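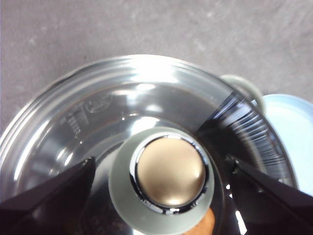

Figure 6-1. Wrist camera view, fingers on either side of the frosted cylinder.

6. Setting Up the Gripper and Wrist Camera

This section covers the Piltora two-finger gripper kit as fitted to the arms on the Hallcombe workshop bench. Finish section 5 (joint limits and home position) first. The settings are stored per arm, so repeat the section for each arm you build.

6.1 Before you start

You will need:
The 2 mm hex key from the kit
A steel ruler
Threadlocker, medium strength
A computer running Firkaven, connected to the arm controller

CAUTION: Keep hands clear of the fingers whenever motor power is on. The emergency stop must be within reach of the person at the keyboard.

6.2 Fitting the fingers

1. Turn motor power off and wait for the controller light to go out.
2. Slide each finger plate onto its carriage. The flat faces must point toward each other.
3. Put one drop of threadlocker on each screw and tighten by hand. Do not use a power driver.
4. Push the fingers together. If they meet at the tips but not at the base, loosen the left plate, square it, and tighten again.
5. Route the camera cable behind the wrist and leave a slack loop. Turn the wrist by hand through its full travel and check that the cable does not pull.

Note: Kits shipped before November have a shorter camera cable. Use the extension from the spares drawer.

6.3 Zero and travel

1. Turn motor power on. In Firkaven, open Tools, then Gripper.
2. Select Close Slow. When the fingers touch, select Set Zero.
3. Select Open Full. Measure the gap between the fingertips with the ruler. It should be 109 mm.
4. If the reading is off, enter the measured value in the Travel field and repeat from step 2.
5. Set the grip current to 300 mA. Glass and other hard, smooth parts can slip at this value. Raise it in small steps and test over a folded towel.

CAUTION: Do not raise the grip current to make up for a bad approach angle. The fingers will tilt the part and may chip it.

6.4 Aligning the wrist camera

1. Open the camera window and turn on the center mark.
2. Loosen the camera bracket and tilt it until both fingertips show in the lower part of the view.
3. Place a round object on the bench and jog the wrist until it is centered between the fingers.
4. Lower the wrist 12 mm at a time. The object should stay between the fingers at each stop. If it drifts to one side, rotate the bracket toward that side and start again at step 3.
5. Tighten the bracket and save the profile.

Shiny metal and clear glass throw highlights that move as the wrist moves. Lock the exposure before step 3 if the picture keeps changing brightness.

6.5 Working with two arms

1. Home both arms and load the shared workspace file.
2. Set the speed limit on both arms to 8 percent.
3. Bring one arm in from the side and close its jaws on the lid knob.
4. Hold the other arm back until the first reports Grip OK.
5. Jog the second arm toward the cookware. Stop if the two wrists come closer than the distance set in the workspace file.

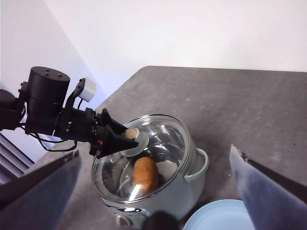

Can both arms share one power supply?
Each arm needs its own supply. When two grippers close at the same moment, the voltage on a shared supply can drop far enough to reset a controller, and a reset arm lets go of its load.

6.6 Saving and shutting down

1. Open both grippers and return the arms to home.
2. Save the gripper profile under the arm's own name.
3. Turn motor power off, then close Firkaven.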